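Residents' parking permits: changes at Stollitz and Poltitz

The new permit scheme has now been in force at both sites since December. A total of 1,520 permits were issued in the first round, of which 788 went to households in Stollitz. A further 473 applications from Poltitz were returned for missing proof of address and may be sent in again without charge.

Holders are reminded that a permit is tied to one vehicle only. Any change of number plate must be reported to the Kamemness office within 6 working days – by post, by telephone or at the counter. Visitor tickets remain valid until used up. The Estrella car park will continue to accept the old paper discs until further notice.
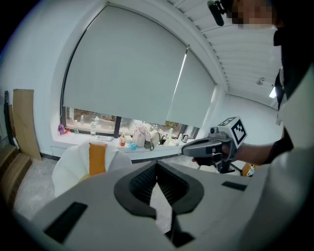 Kastriot Vasić has written to ask that the evening limit in Poltitz be moved back by an hour, as those on late shifts often find every bay taken. The request has been passed to the parking office and will be considered together with the spring review of charges. Written comments on either matter should reach the office by Tue 29 January.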